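Prismáticos Trikia 8x42 para observación de fauna marina y costera

Referencia: 814
Fabricante: Cormier
Disponibilidad: en almacén

Los Trikia 8x42 están pensados para quien observa aves y cetáceos desde cubierta, desde una zódiac o desde la costa. Los ocho aumentos permiten seguir a un animal en movimiento sin que el balanceo del barco estropee la imagen, y el objetivo de 42 mm recoge luz suficiente al amanecer y al caer la tarde.

El cuerpo es de magnesio con recubrimiento de goma. Está relleno de nitrógeno y sellado con juntas tóricas, de modo que no se empaña por dentro al pasar de la cabina al exterior.

Características
Aumentos: 8x
Diámetro del objetivo: 42 mm
Pupila de salida: 5,25 mm
Enfoque mínimo: 2 m
Prismas: de techo, BaK-4
Oculares: giratorios, aptos para gafas
Adaptador a trípode: rosca estándar
Garantía: 12 años

Contenido de la caja
Prismáticos, funda semirrígida, correa de neopreno, tapas de objetivo y ocular, paño de limpieza y manual en español.

Accesorios compatibles
Arnés de pecho Zekby: reparte el peso entre los hombros. Recomendado para salidas de más de tres horas.
Correa flotante Drerura: mantiene los prismáticos a flote si caen al agua. No incluida.

Cuidado y limpieza
Después de usarlos en el mar, pase un paño humedecido en agua dulce por todo el cuerpo y deje secar a la sombra. No frote las lentes en seco: la sal raya los tratamientos. Sople primero los granos de arena y utilice después el paño incluido.

Opiniones
«Los llevé en enero a ver ballenas y salieron mojados todos los días. Siguen perfectos.» Darlene Nguyen
«Buen enfoque de cerca. La funda podría ser algo más grande.» Réjean Kennedy

Envíos y devoluciones
Envío gratuito en la península. Para Baleares y Canarias, consulte tarifas antes de hacer el pedido. Se admiten devoluciones durante 30 días con el embalaje original.

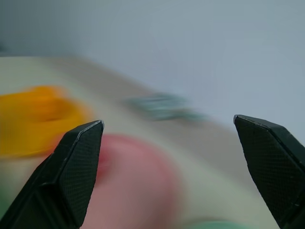
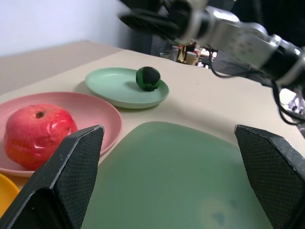 Pinzas negras con superficie de agarre texturizada.

Ficha actualizada el 26/02/2019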